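Toolbox week, part two

Quick one tonight, it's late and my wrists hurt. Still on the toolbox task. Still driving both arms by remote, me on the leader handles, Severino on the keyboard hitting start and stop and telling me I'm too slow. I am too slow. He's right.

For anyone new – we're teaching the arms to sort out tools by showing them, over and over, with a person doing the moves. No script. You do the thing, it gets recorded, you reset the table, you do the thing again. We have 387 good runs so far and Monique wants 1,020 before she'll even train on it. So, you know. January.

Biggest thing I learned this week is don't hurry the approach. I kept swinging in fast and then fiddling at the end, tiny corrections, back and forth, and all that dithering goes straight in the data. Last time the policy learned to dither too. Looked like it was nervous. Now I come in slow, stop short, then commit. Way cleaner.
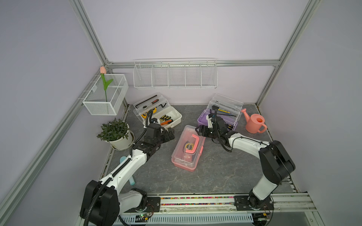
Both arms in the booth. White toolbox at the back, pink one in the middle, purple one on the right.

Clear plastic is a pain btw. The lids I mean. On the little monitor I lose the edge completely and have to guess where it is, and I guess wrong a lot. Faustine says look at the handles and the colored parts instead, and ignore the lid till you're right on top of it. Helps some. Not enough.

Other problem is two hands. My right does what I want and my left just sort of parks itself and forgets. Severino makes me call out loud what the left one is doing, which feels dumb but it works?? Threw out 40 runs from the first day over that, all lazy left arm.

Also moving stuff between runs. I thought I was being random. I was not being random, I put the purple box in teh same spot nearly every time. Évan wrote a short script that gives us positions so now we just do what it says.

Wrist stretches, then bed. Will post the first training results when Monique lets me see them. If anybody has a trick for see-through lids, comments are open, please.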